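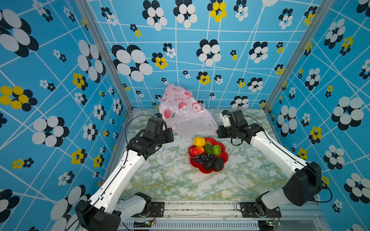

## October 7, 2025 - dye bench, madder again

Okay, second go at the madder vat, and I'm writing this while the pot cools so I don't lose the details like I did in August. (If anybody finds that August page, please tape it back in!)

I weighed out 300 g of the wool from Delić, scoured it last night in the big pot and left it in the rinse water until this morning. It came out way softer than the Unora skeins ever did, and I'm a little in love with it. Mordant was alum at the usual strength, one hour, lid on. I forgot to write down the starting temperature. Sorry, future me.

The madder itself is the ground root from the new tub. I soaked it overnight in 700 ml of tap water and by breakfast it smelled like a wet basement - Snežana says that's normal and that hers always smells worse. She also says I run the pot too hot, and she's right, the last batch went brown on me at the end because I wandered off to answer the phone. 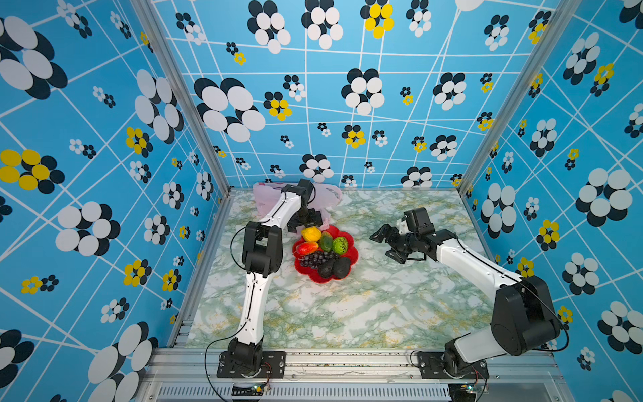
## Heat and timing

So this time I stayed put. I brought it up very slowly on the small ring, stirred every few minutes, and pulled a test strand whenever I got nervous (often). The first strands were a sad peach. By the third one we had a real orange, and then somewhere after lunch it tipped over into that brick red I've been chasing all summer!

Things I want to try next:

- a pinch of chalk in the soak, since our water here is pretty soft
- splitting the skein and leaving half in overnight
- the Clelletti silk, but only a tiny bit, it costs too much to ruin
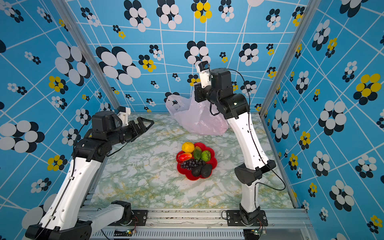
**Supplies**

Alum is low. The Driltulon scale is eating batteries again and drifted 4 g between the first and second weighing, so I did everything over on the old balance and used those numbers. Please don't trust the digital one until someone has checked it against the brass weights. We also need more cotton string for ties, and a second strainer would be lovely, the one we have is permanently pink.

I did the first rinse in the deep sink and a lot of color came off, more than I'd like. Might be loose root powder, might be that my mordant was weak, and I can't tell which until it's been through a proper wash.

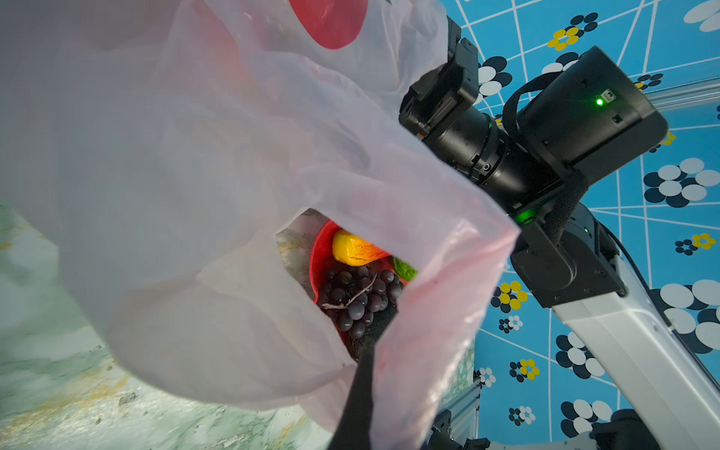 The second rinse was much clearer, so I'm leaning toward powder. I'll hang the skeins on the back rail tonight, away from the window, and snip a piece for the swatch card once they're dry. The leftover bath still has plenty of orange in it, so please don't dump it - I've put a lid on the pot and want to run some old cotton through it tomorrow.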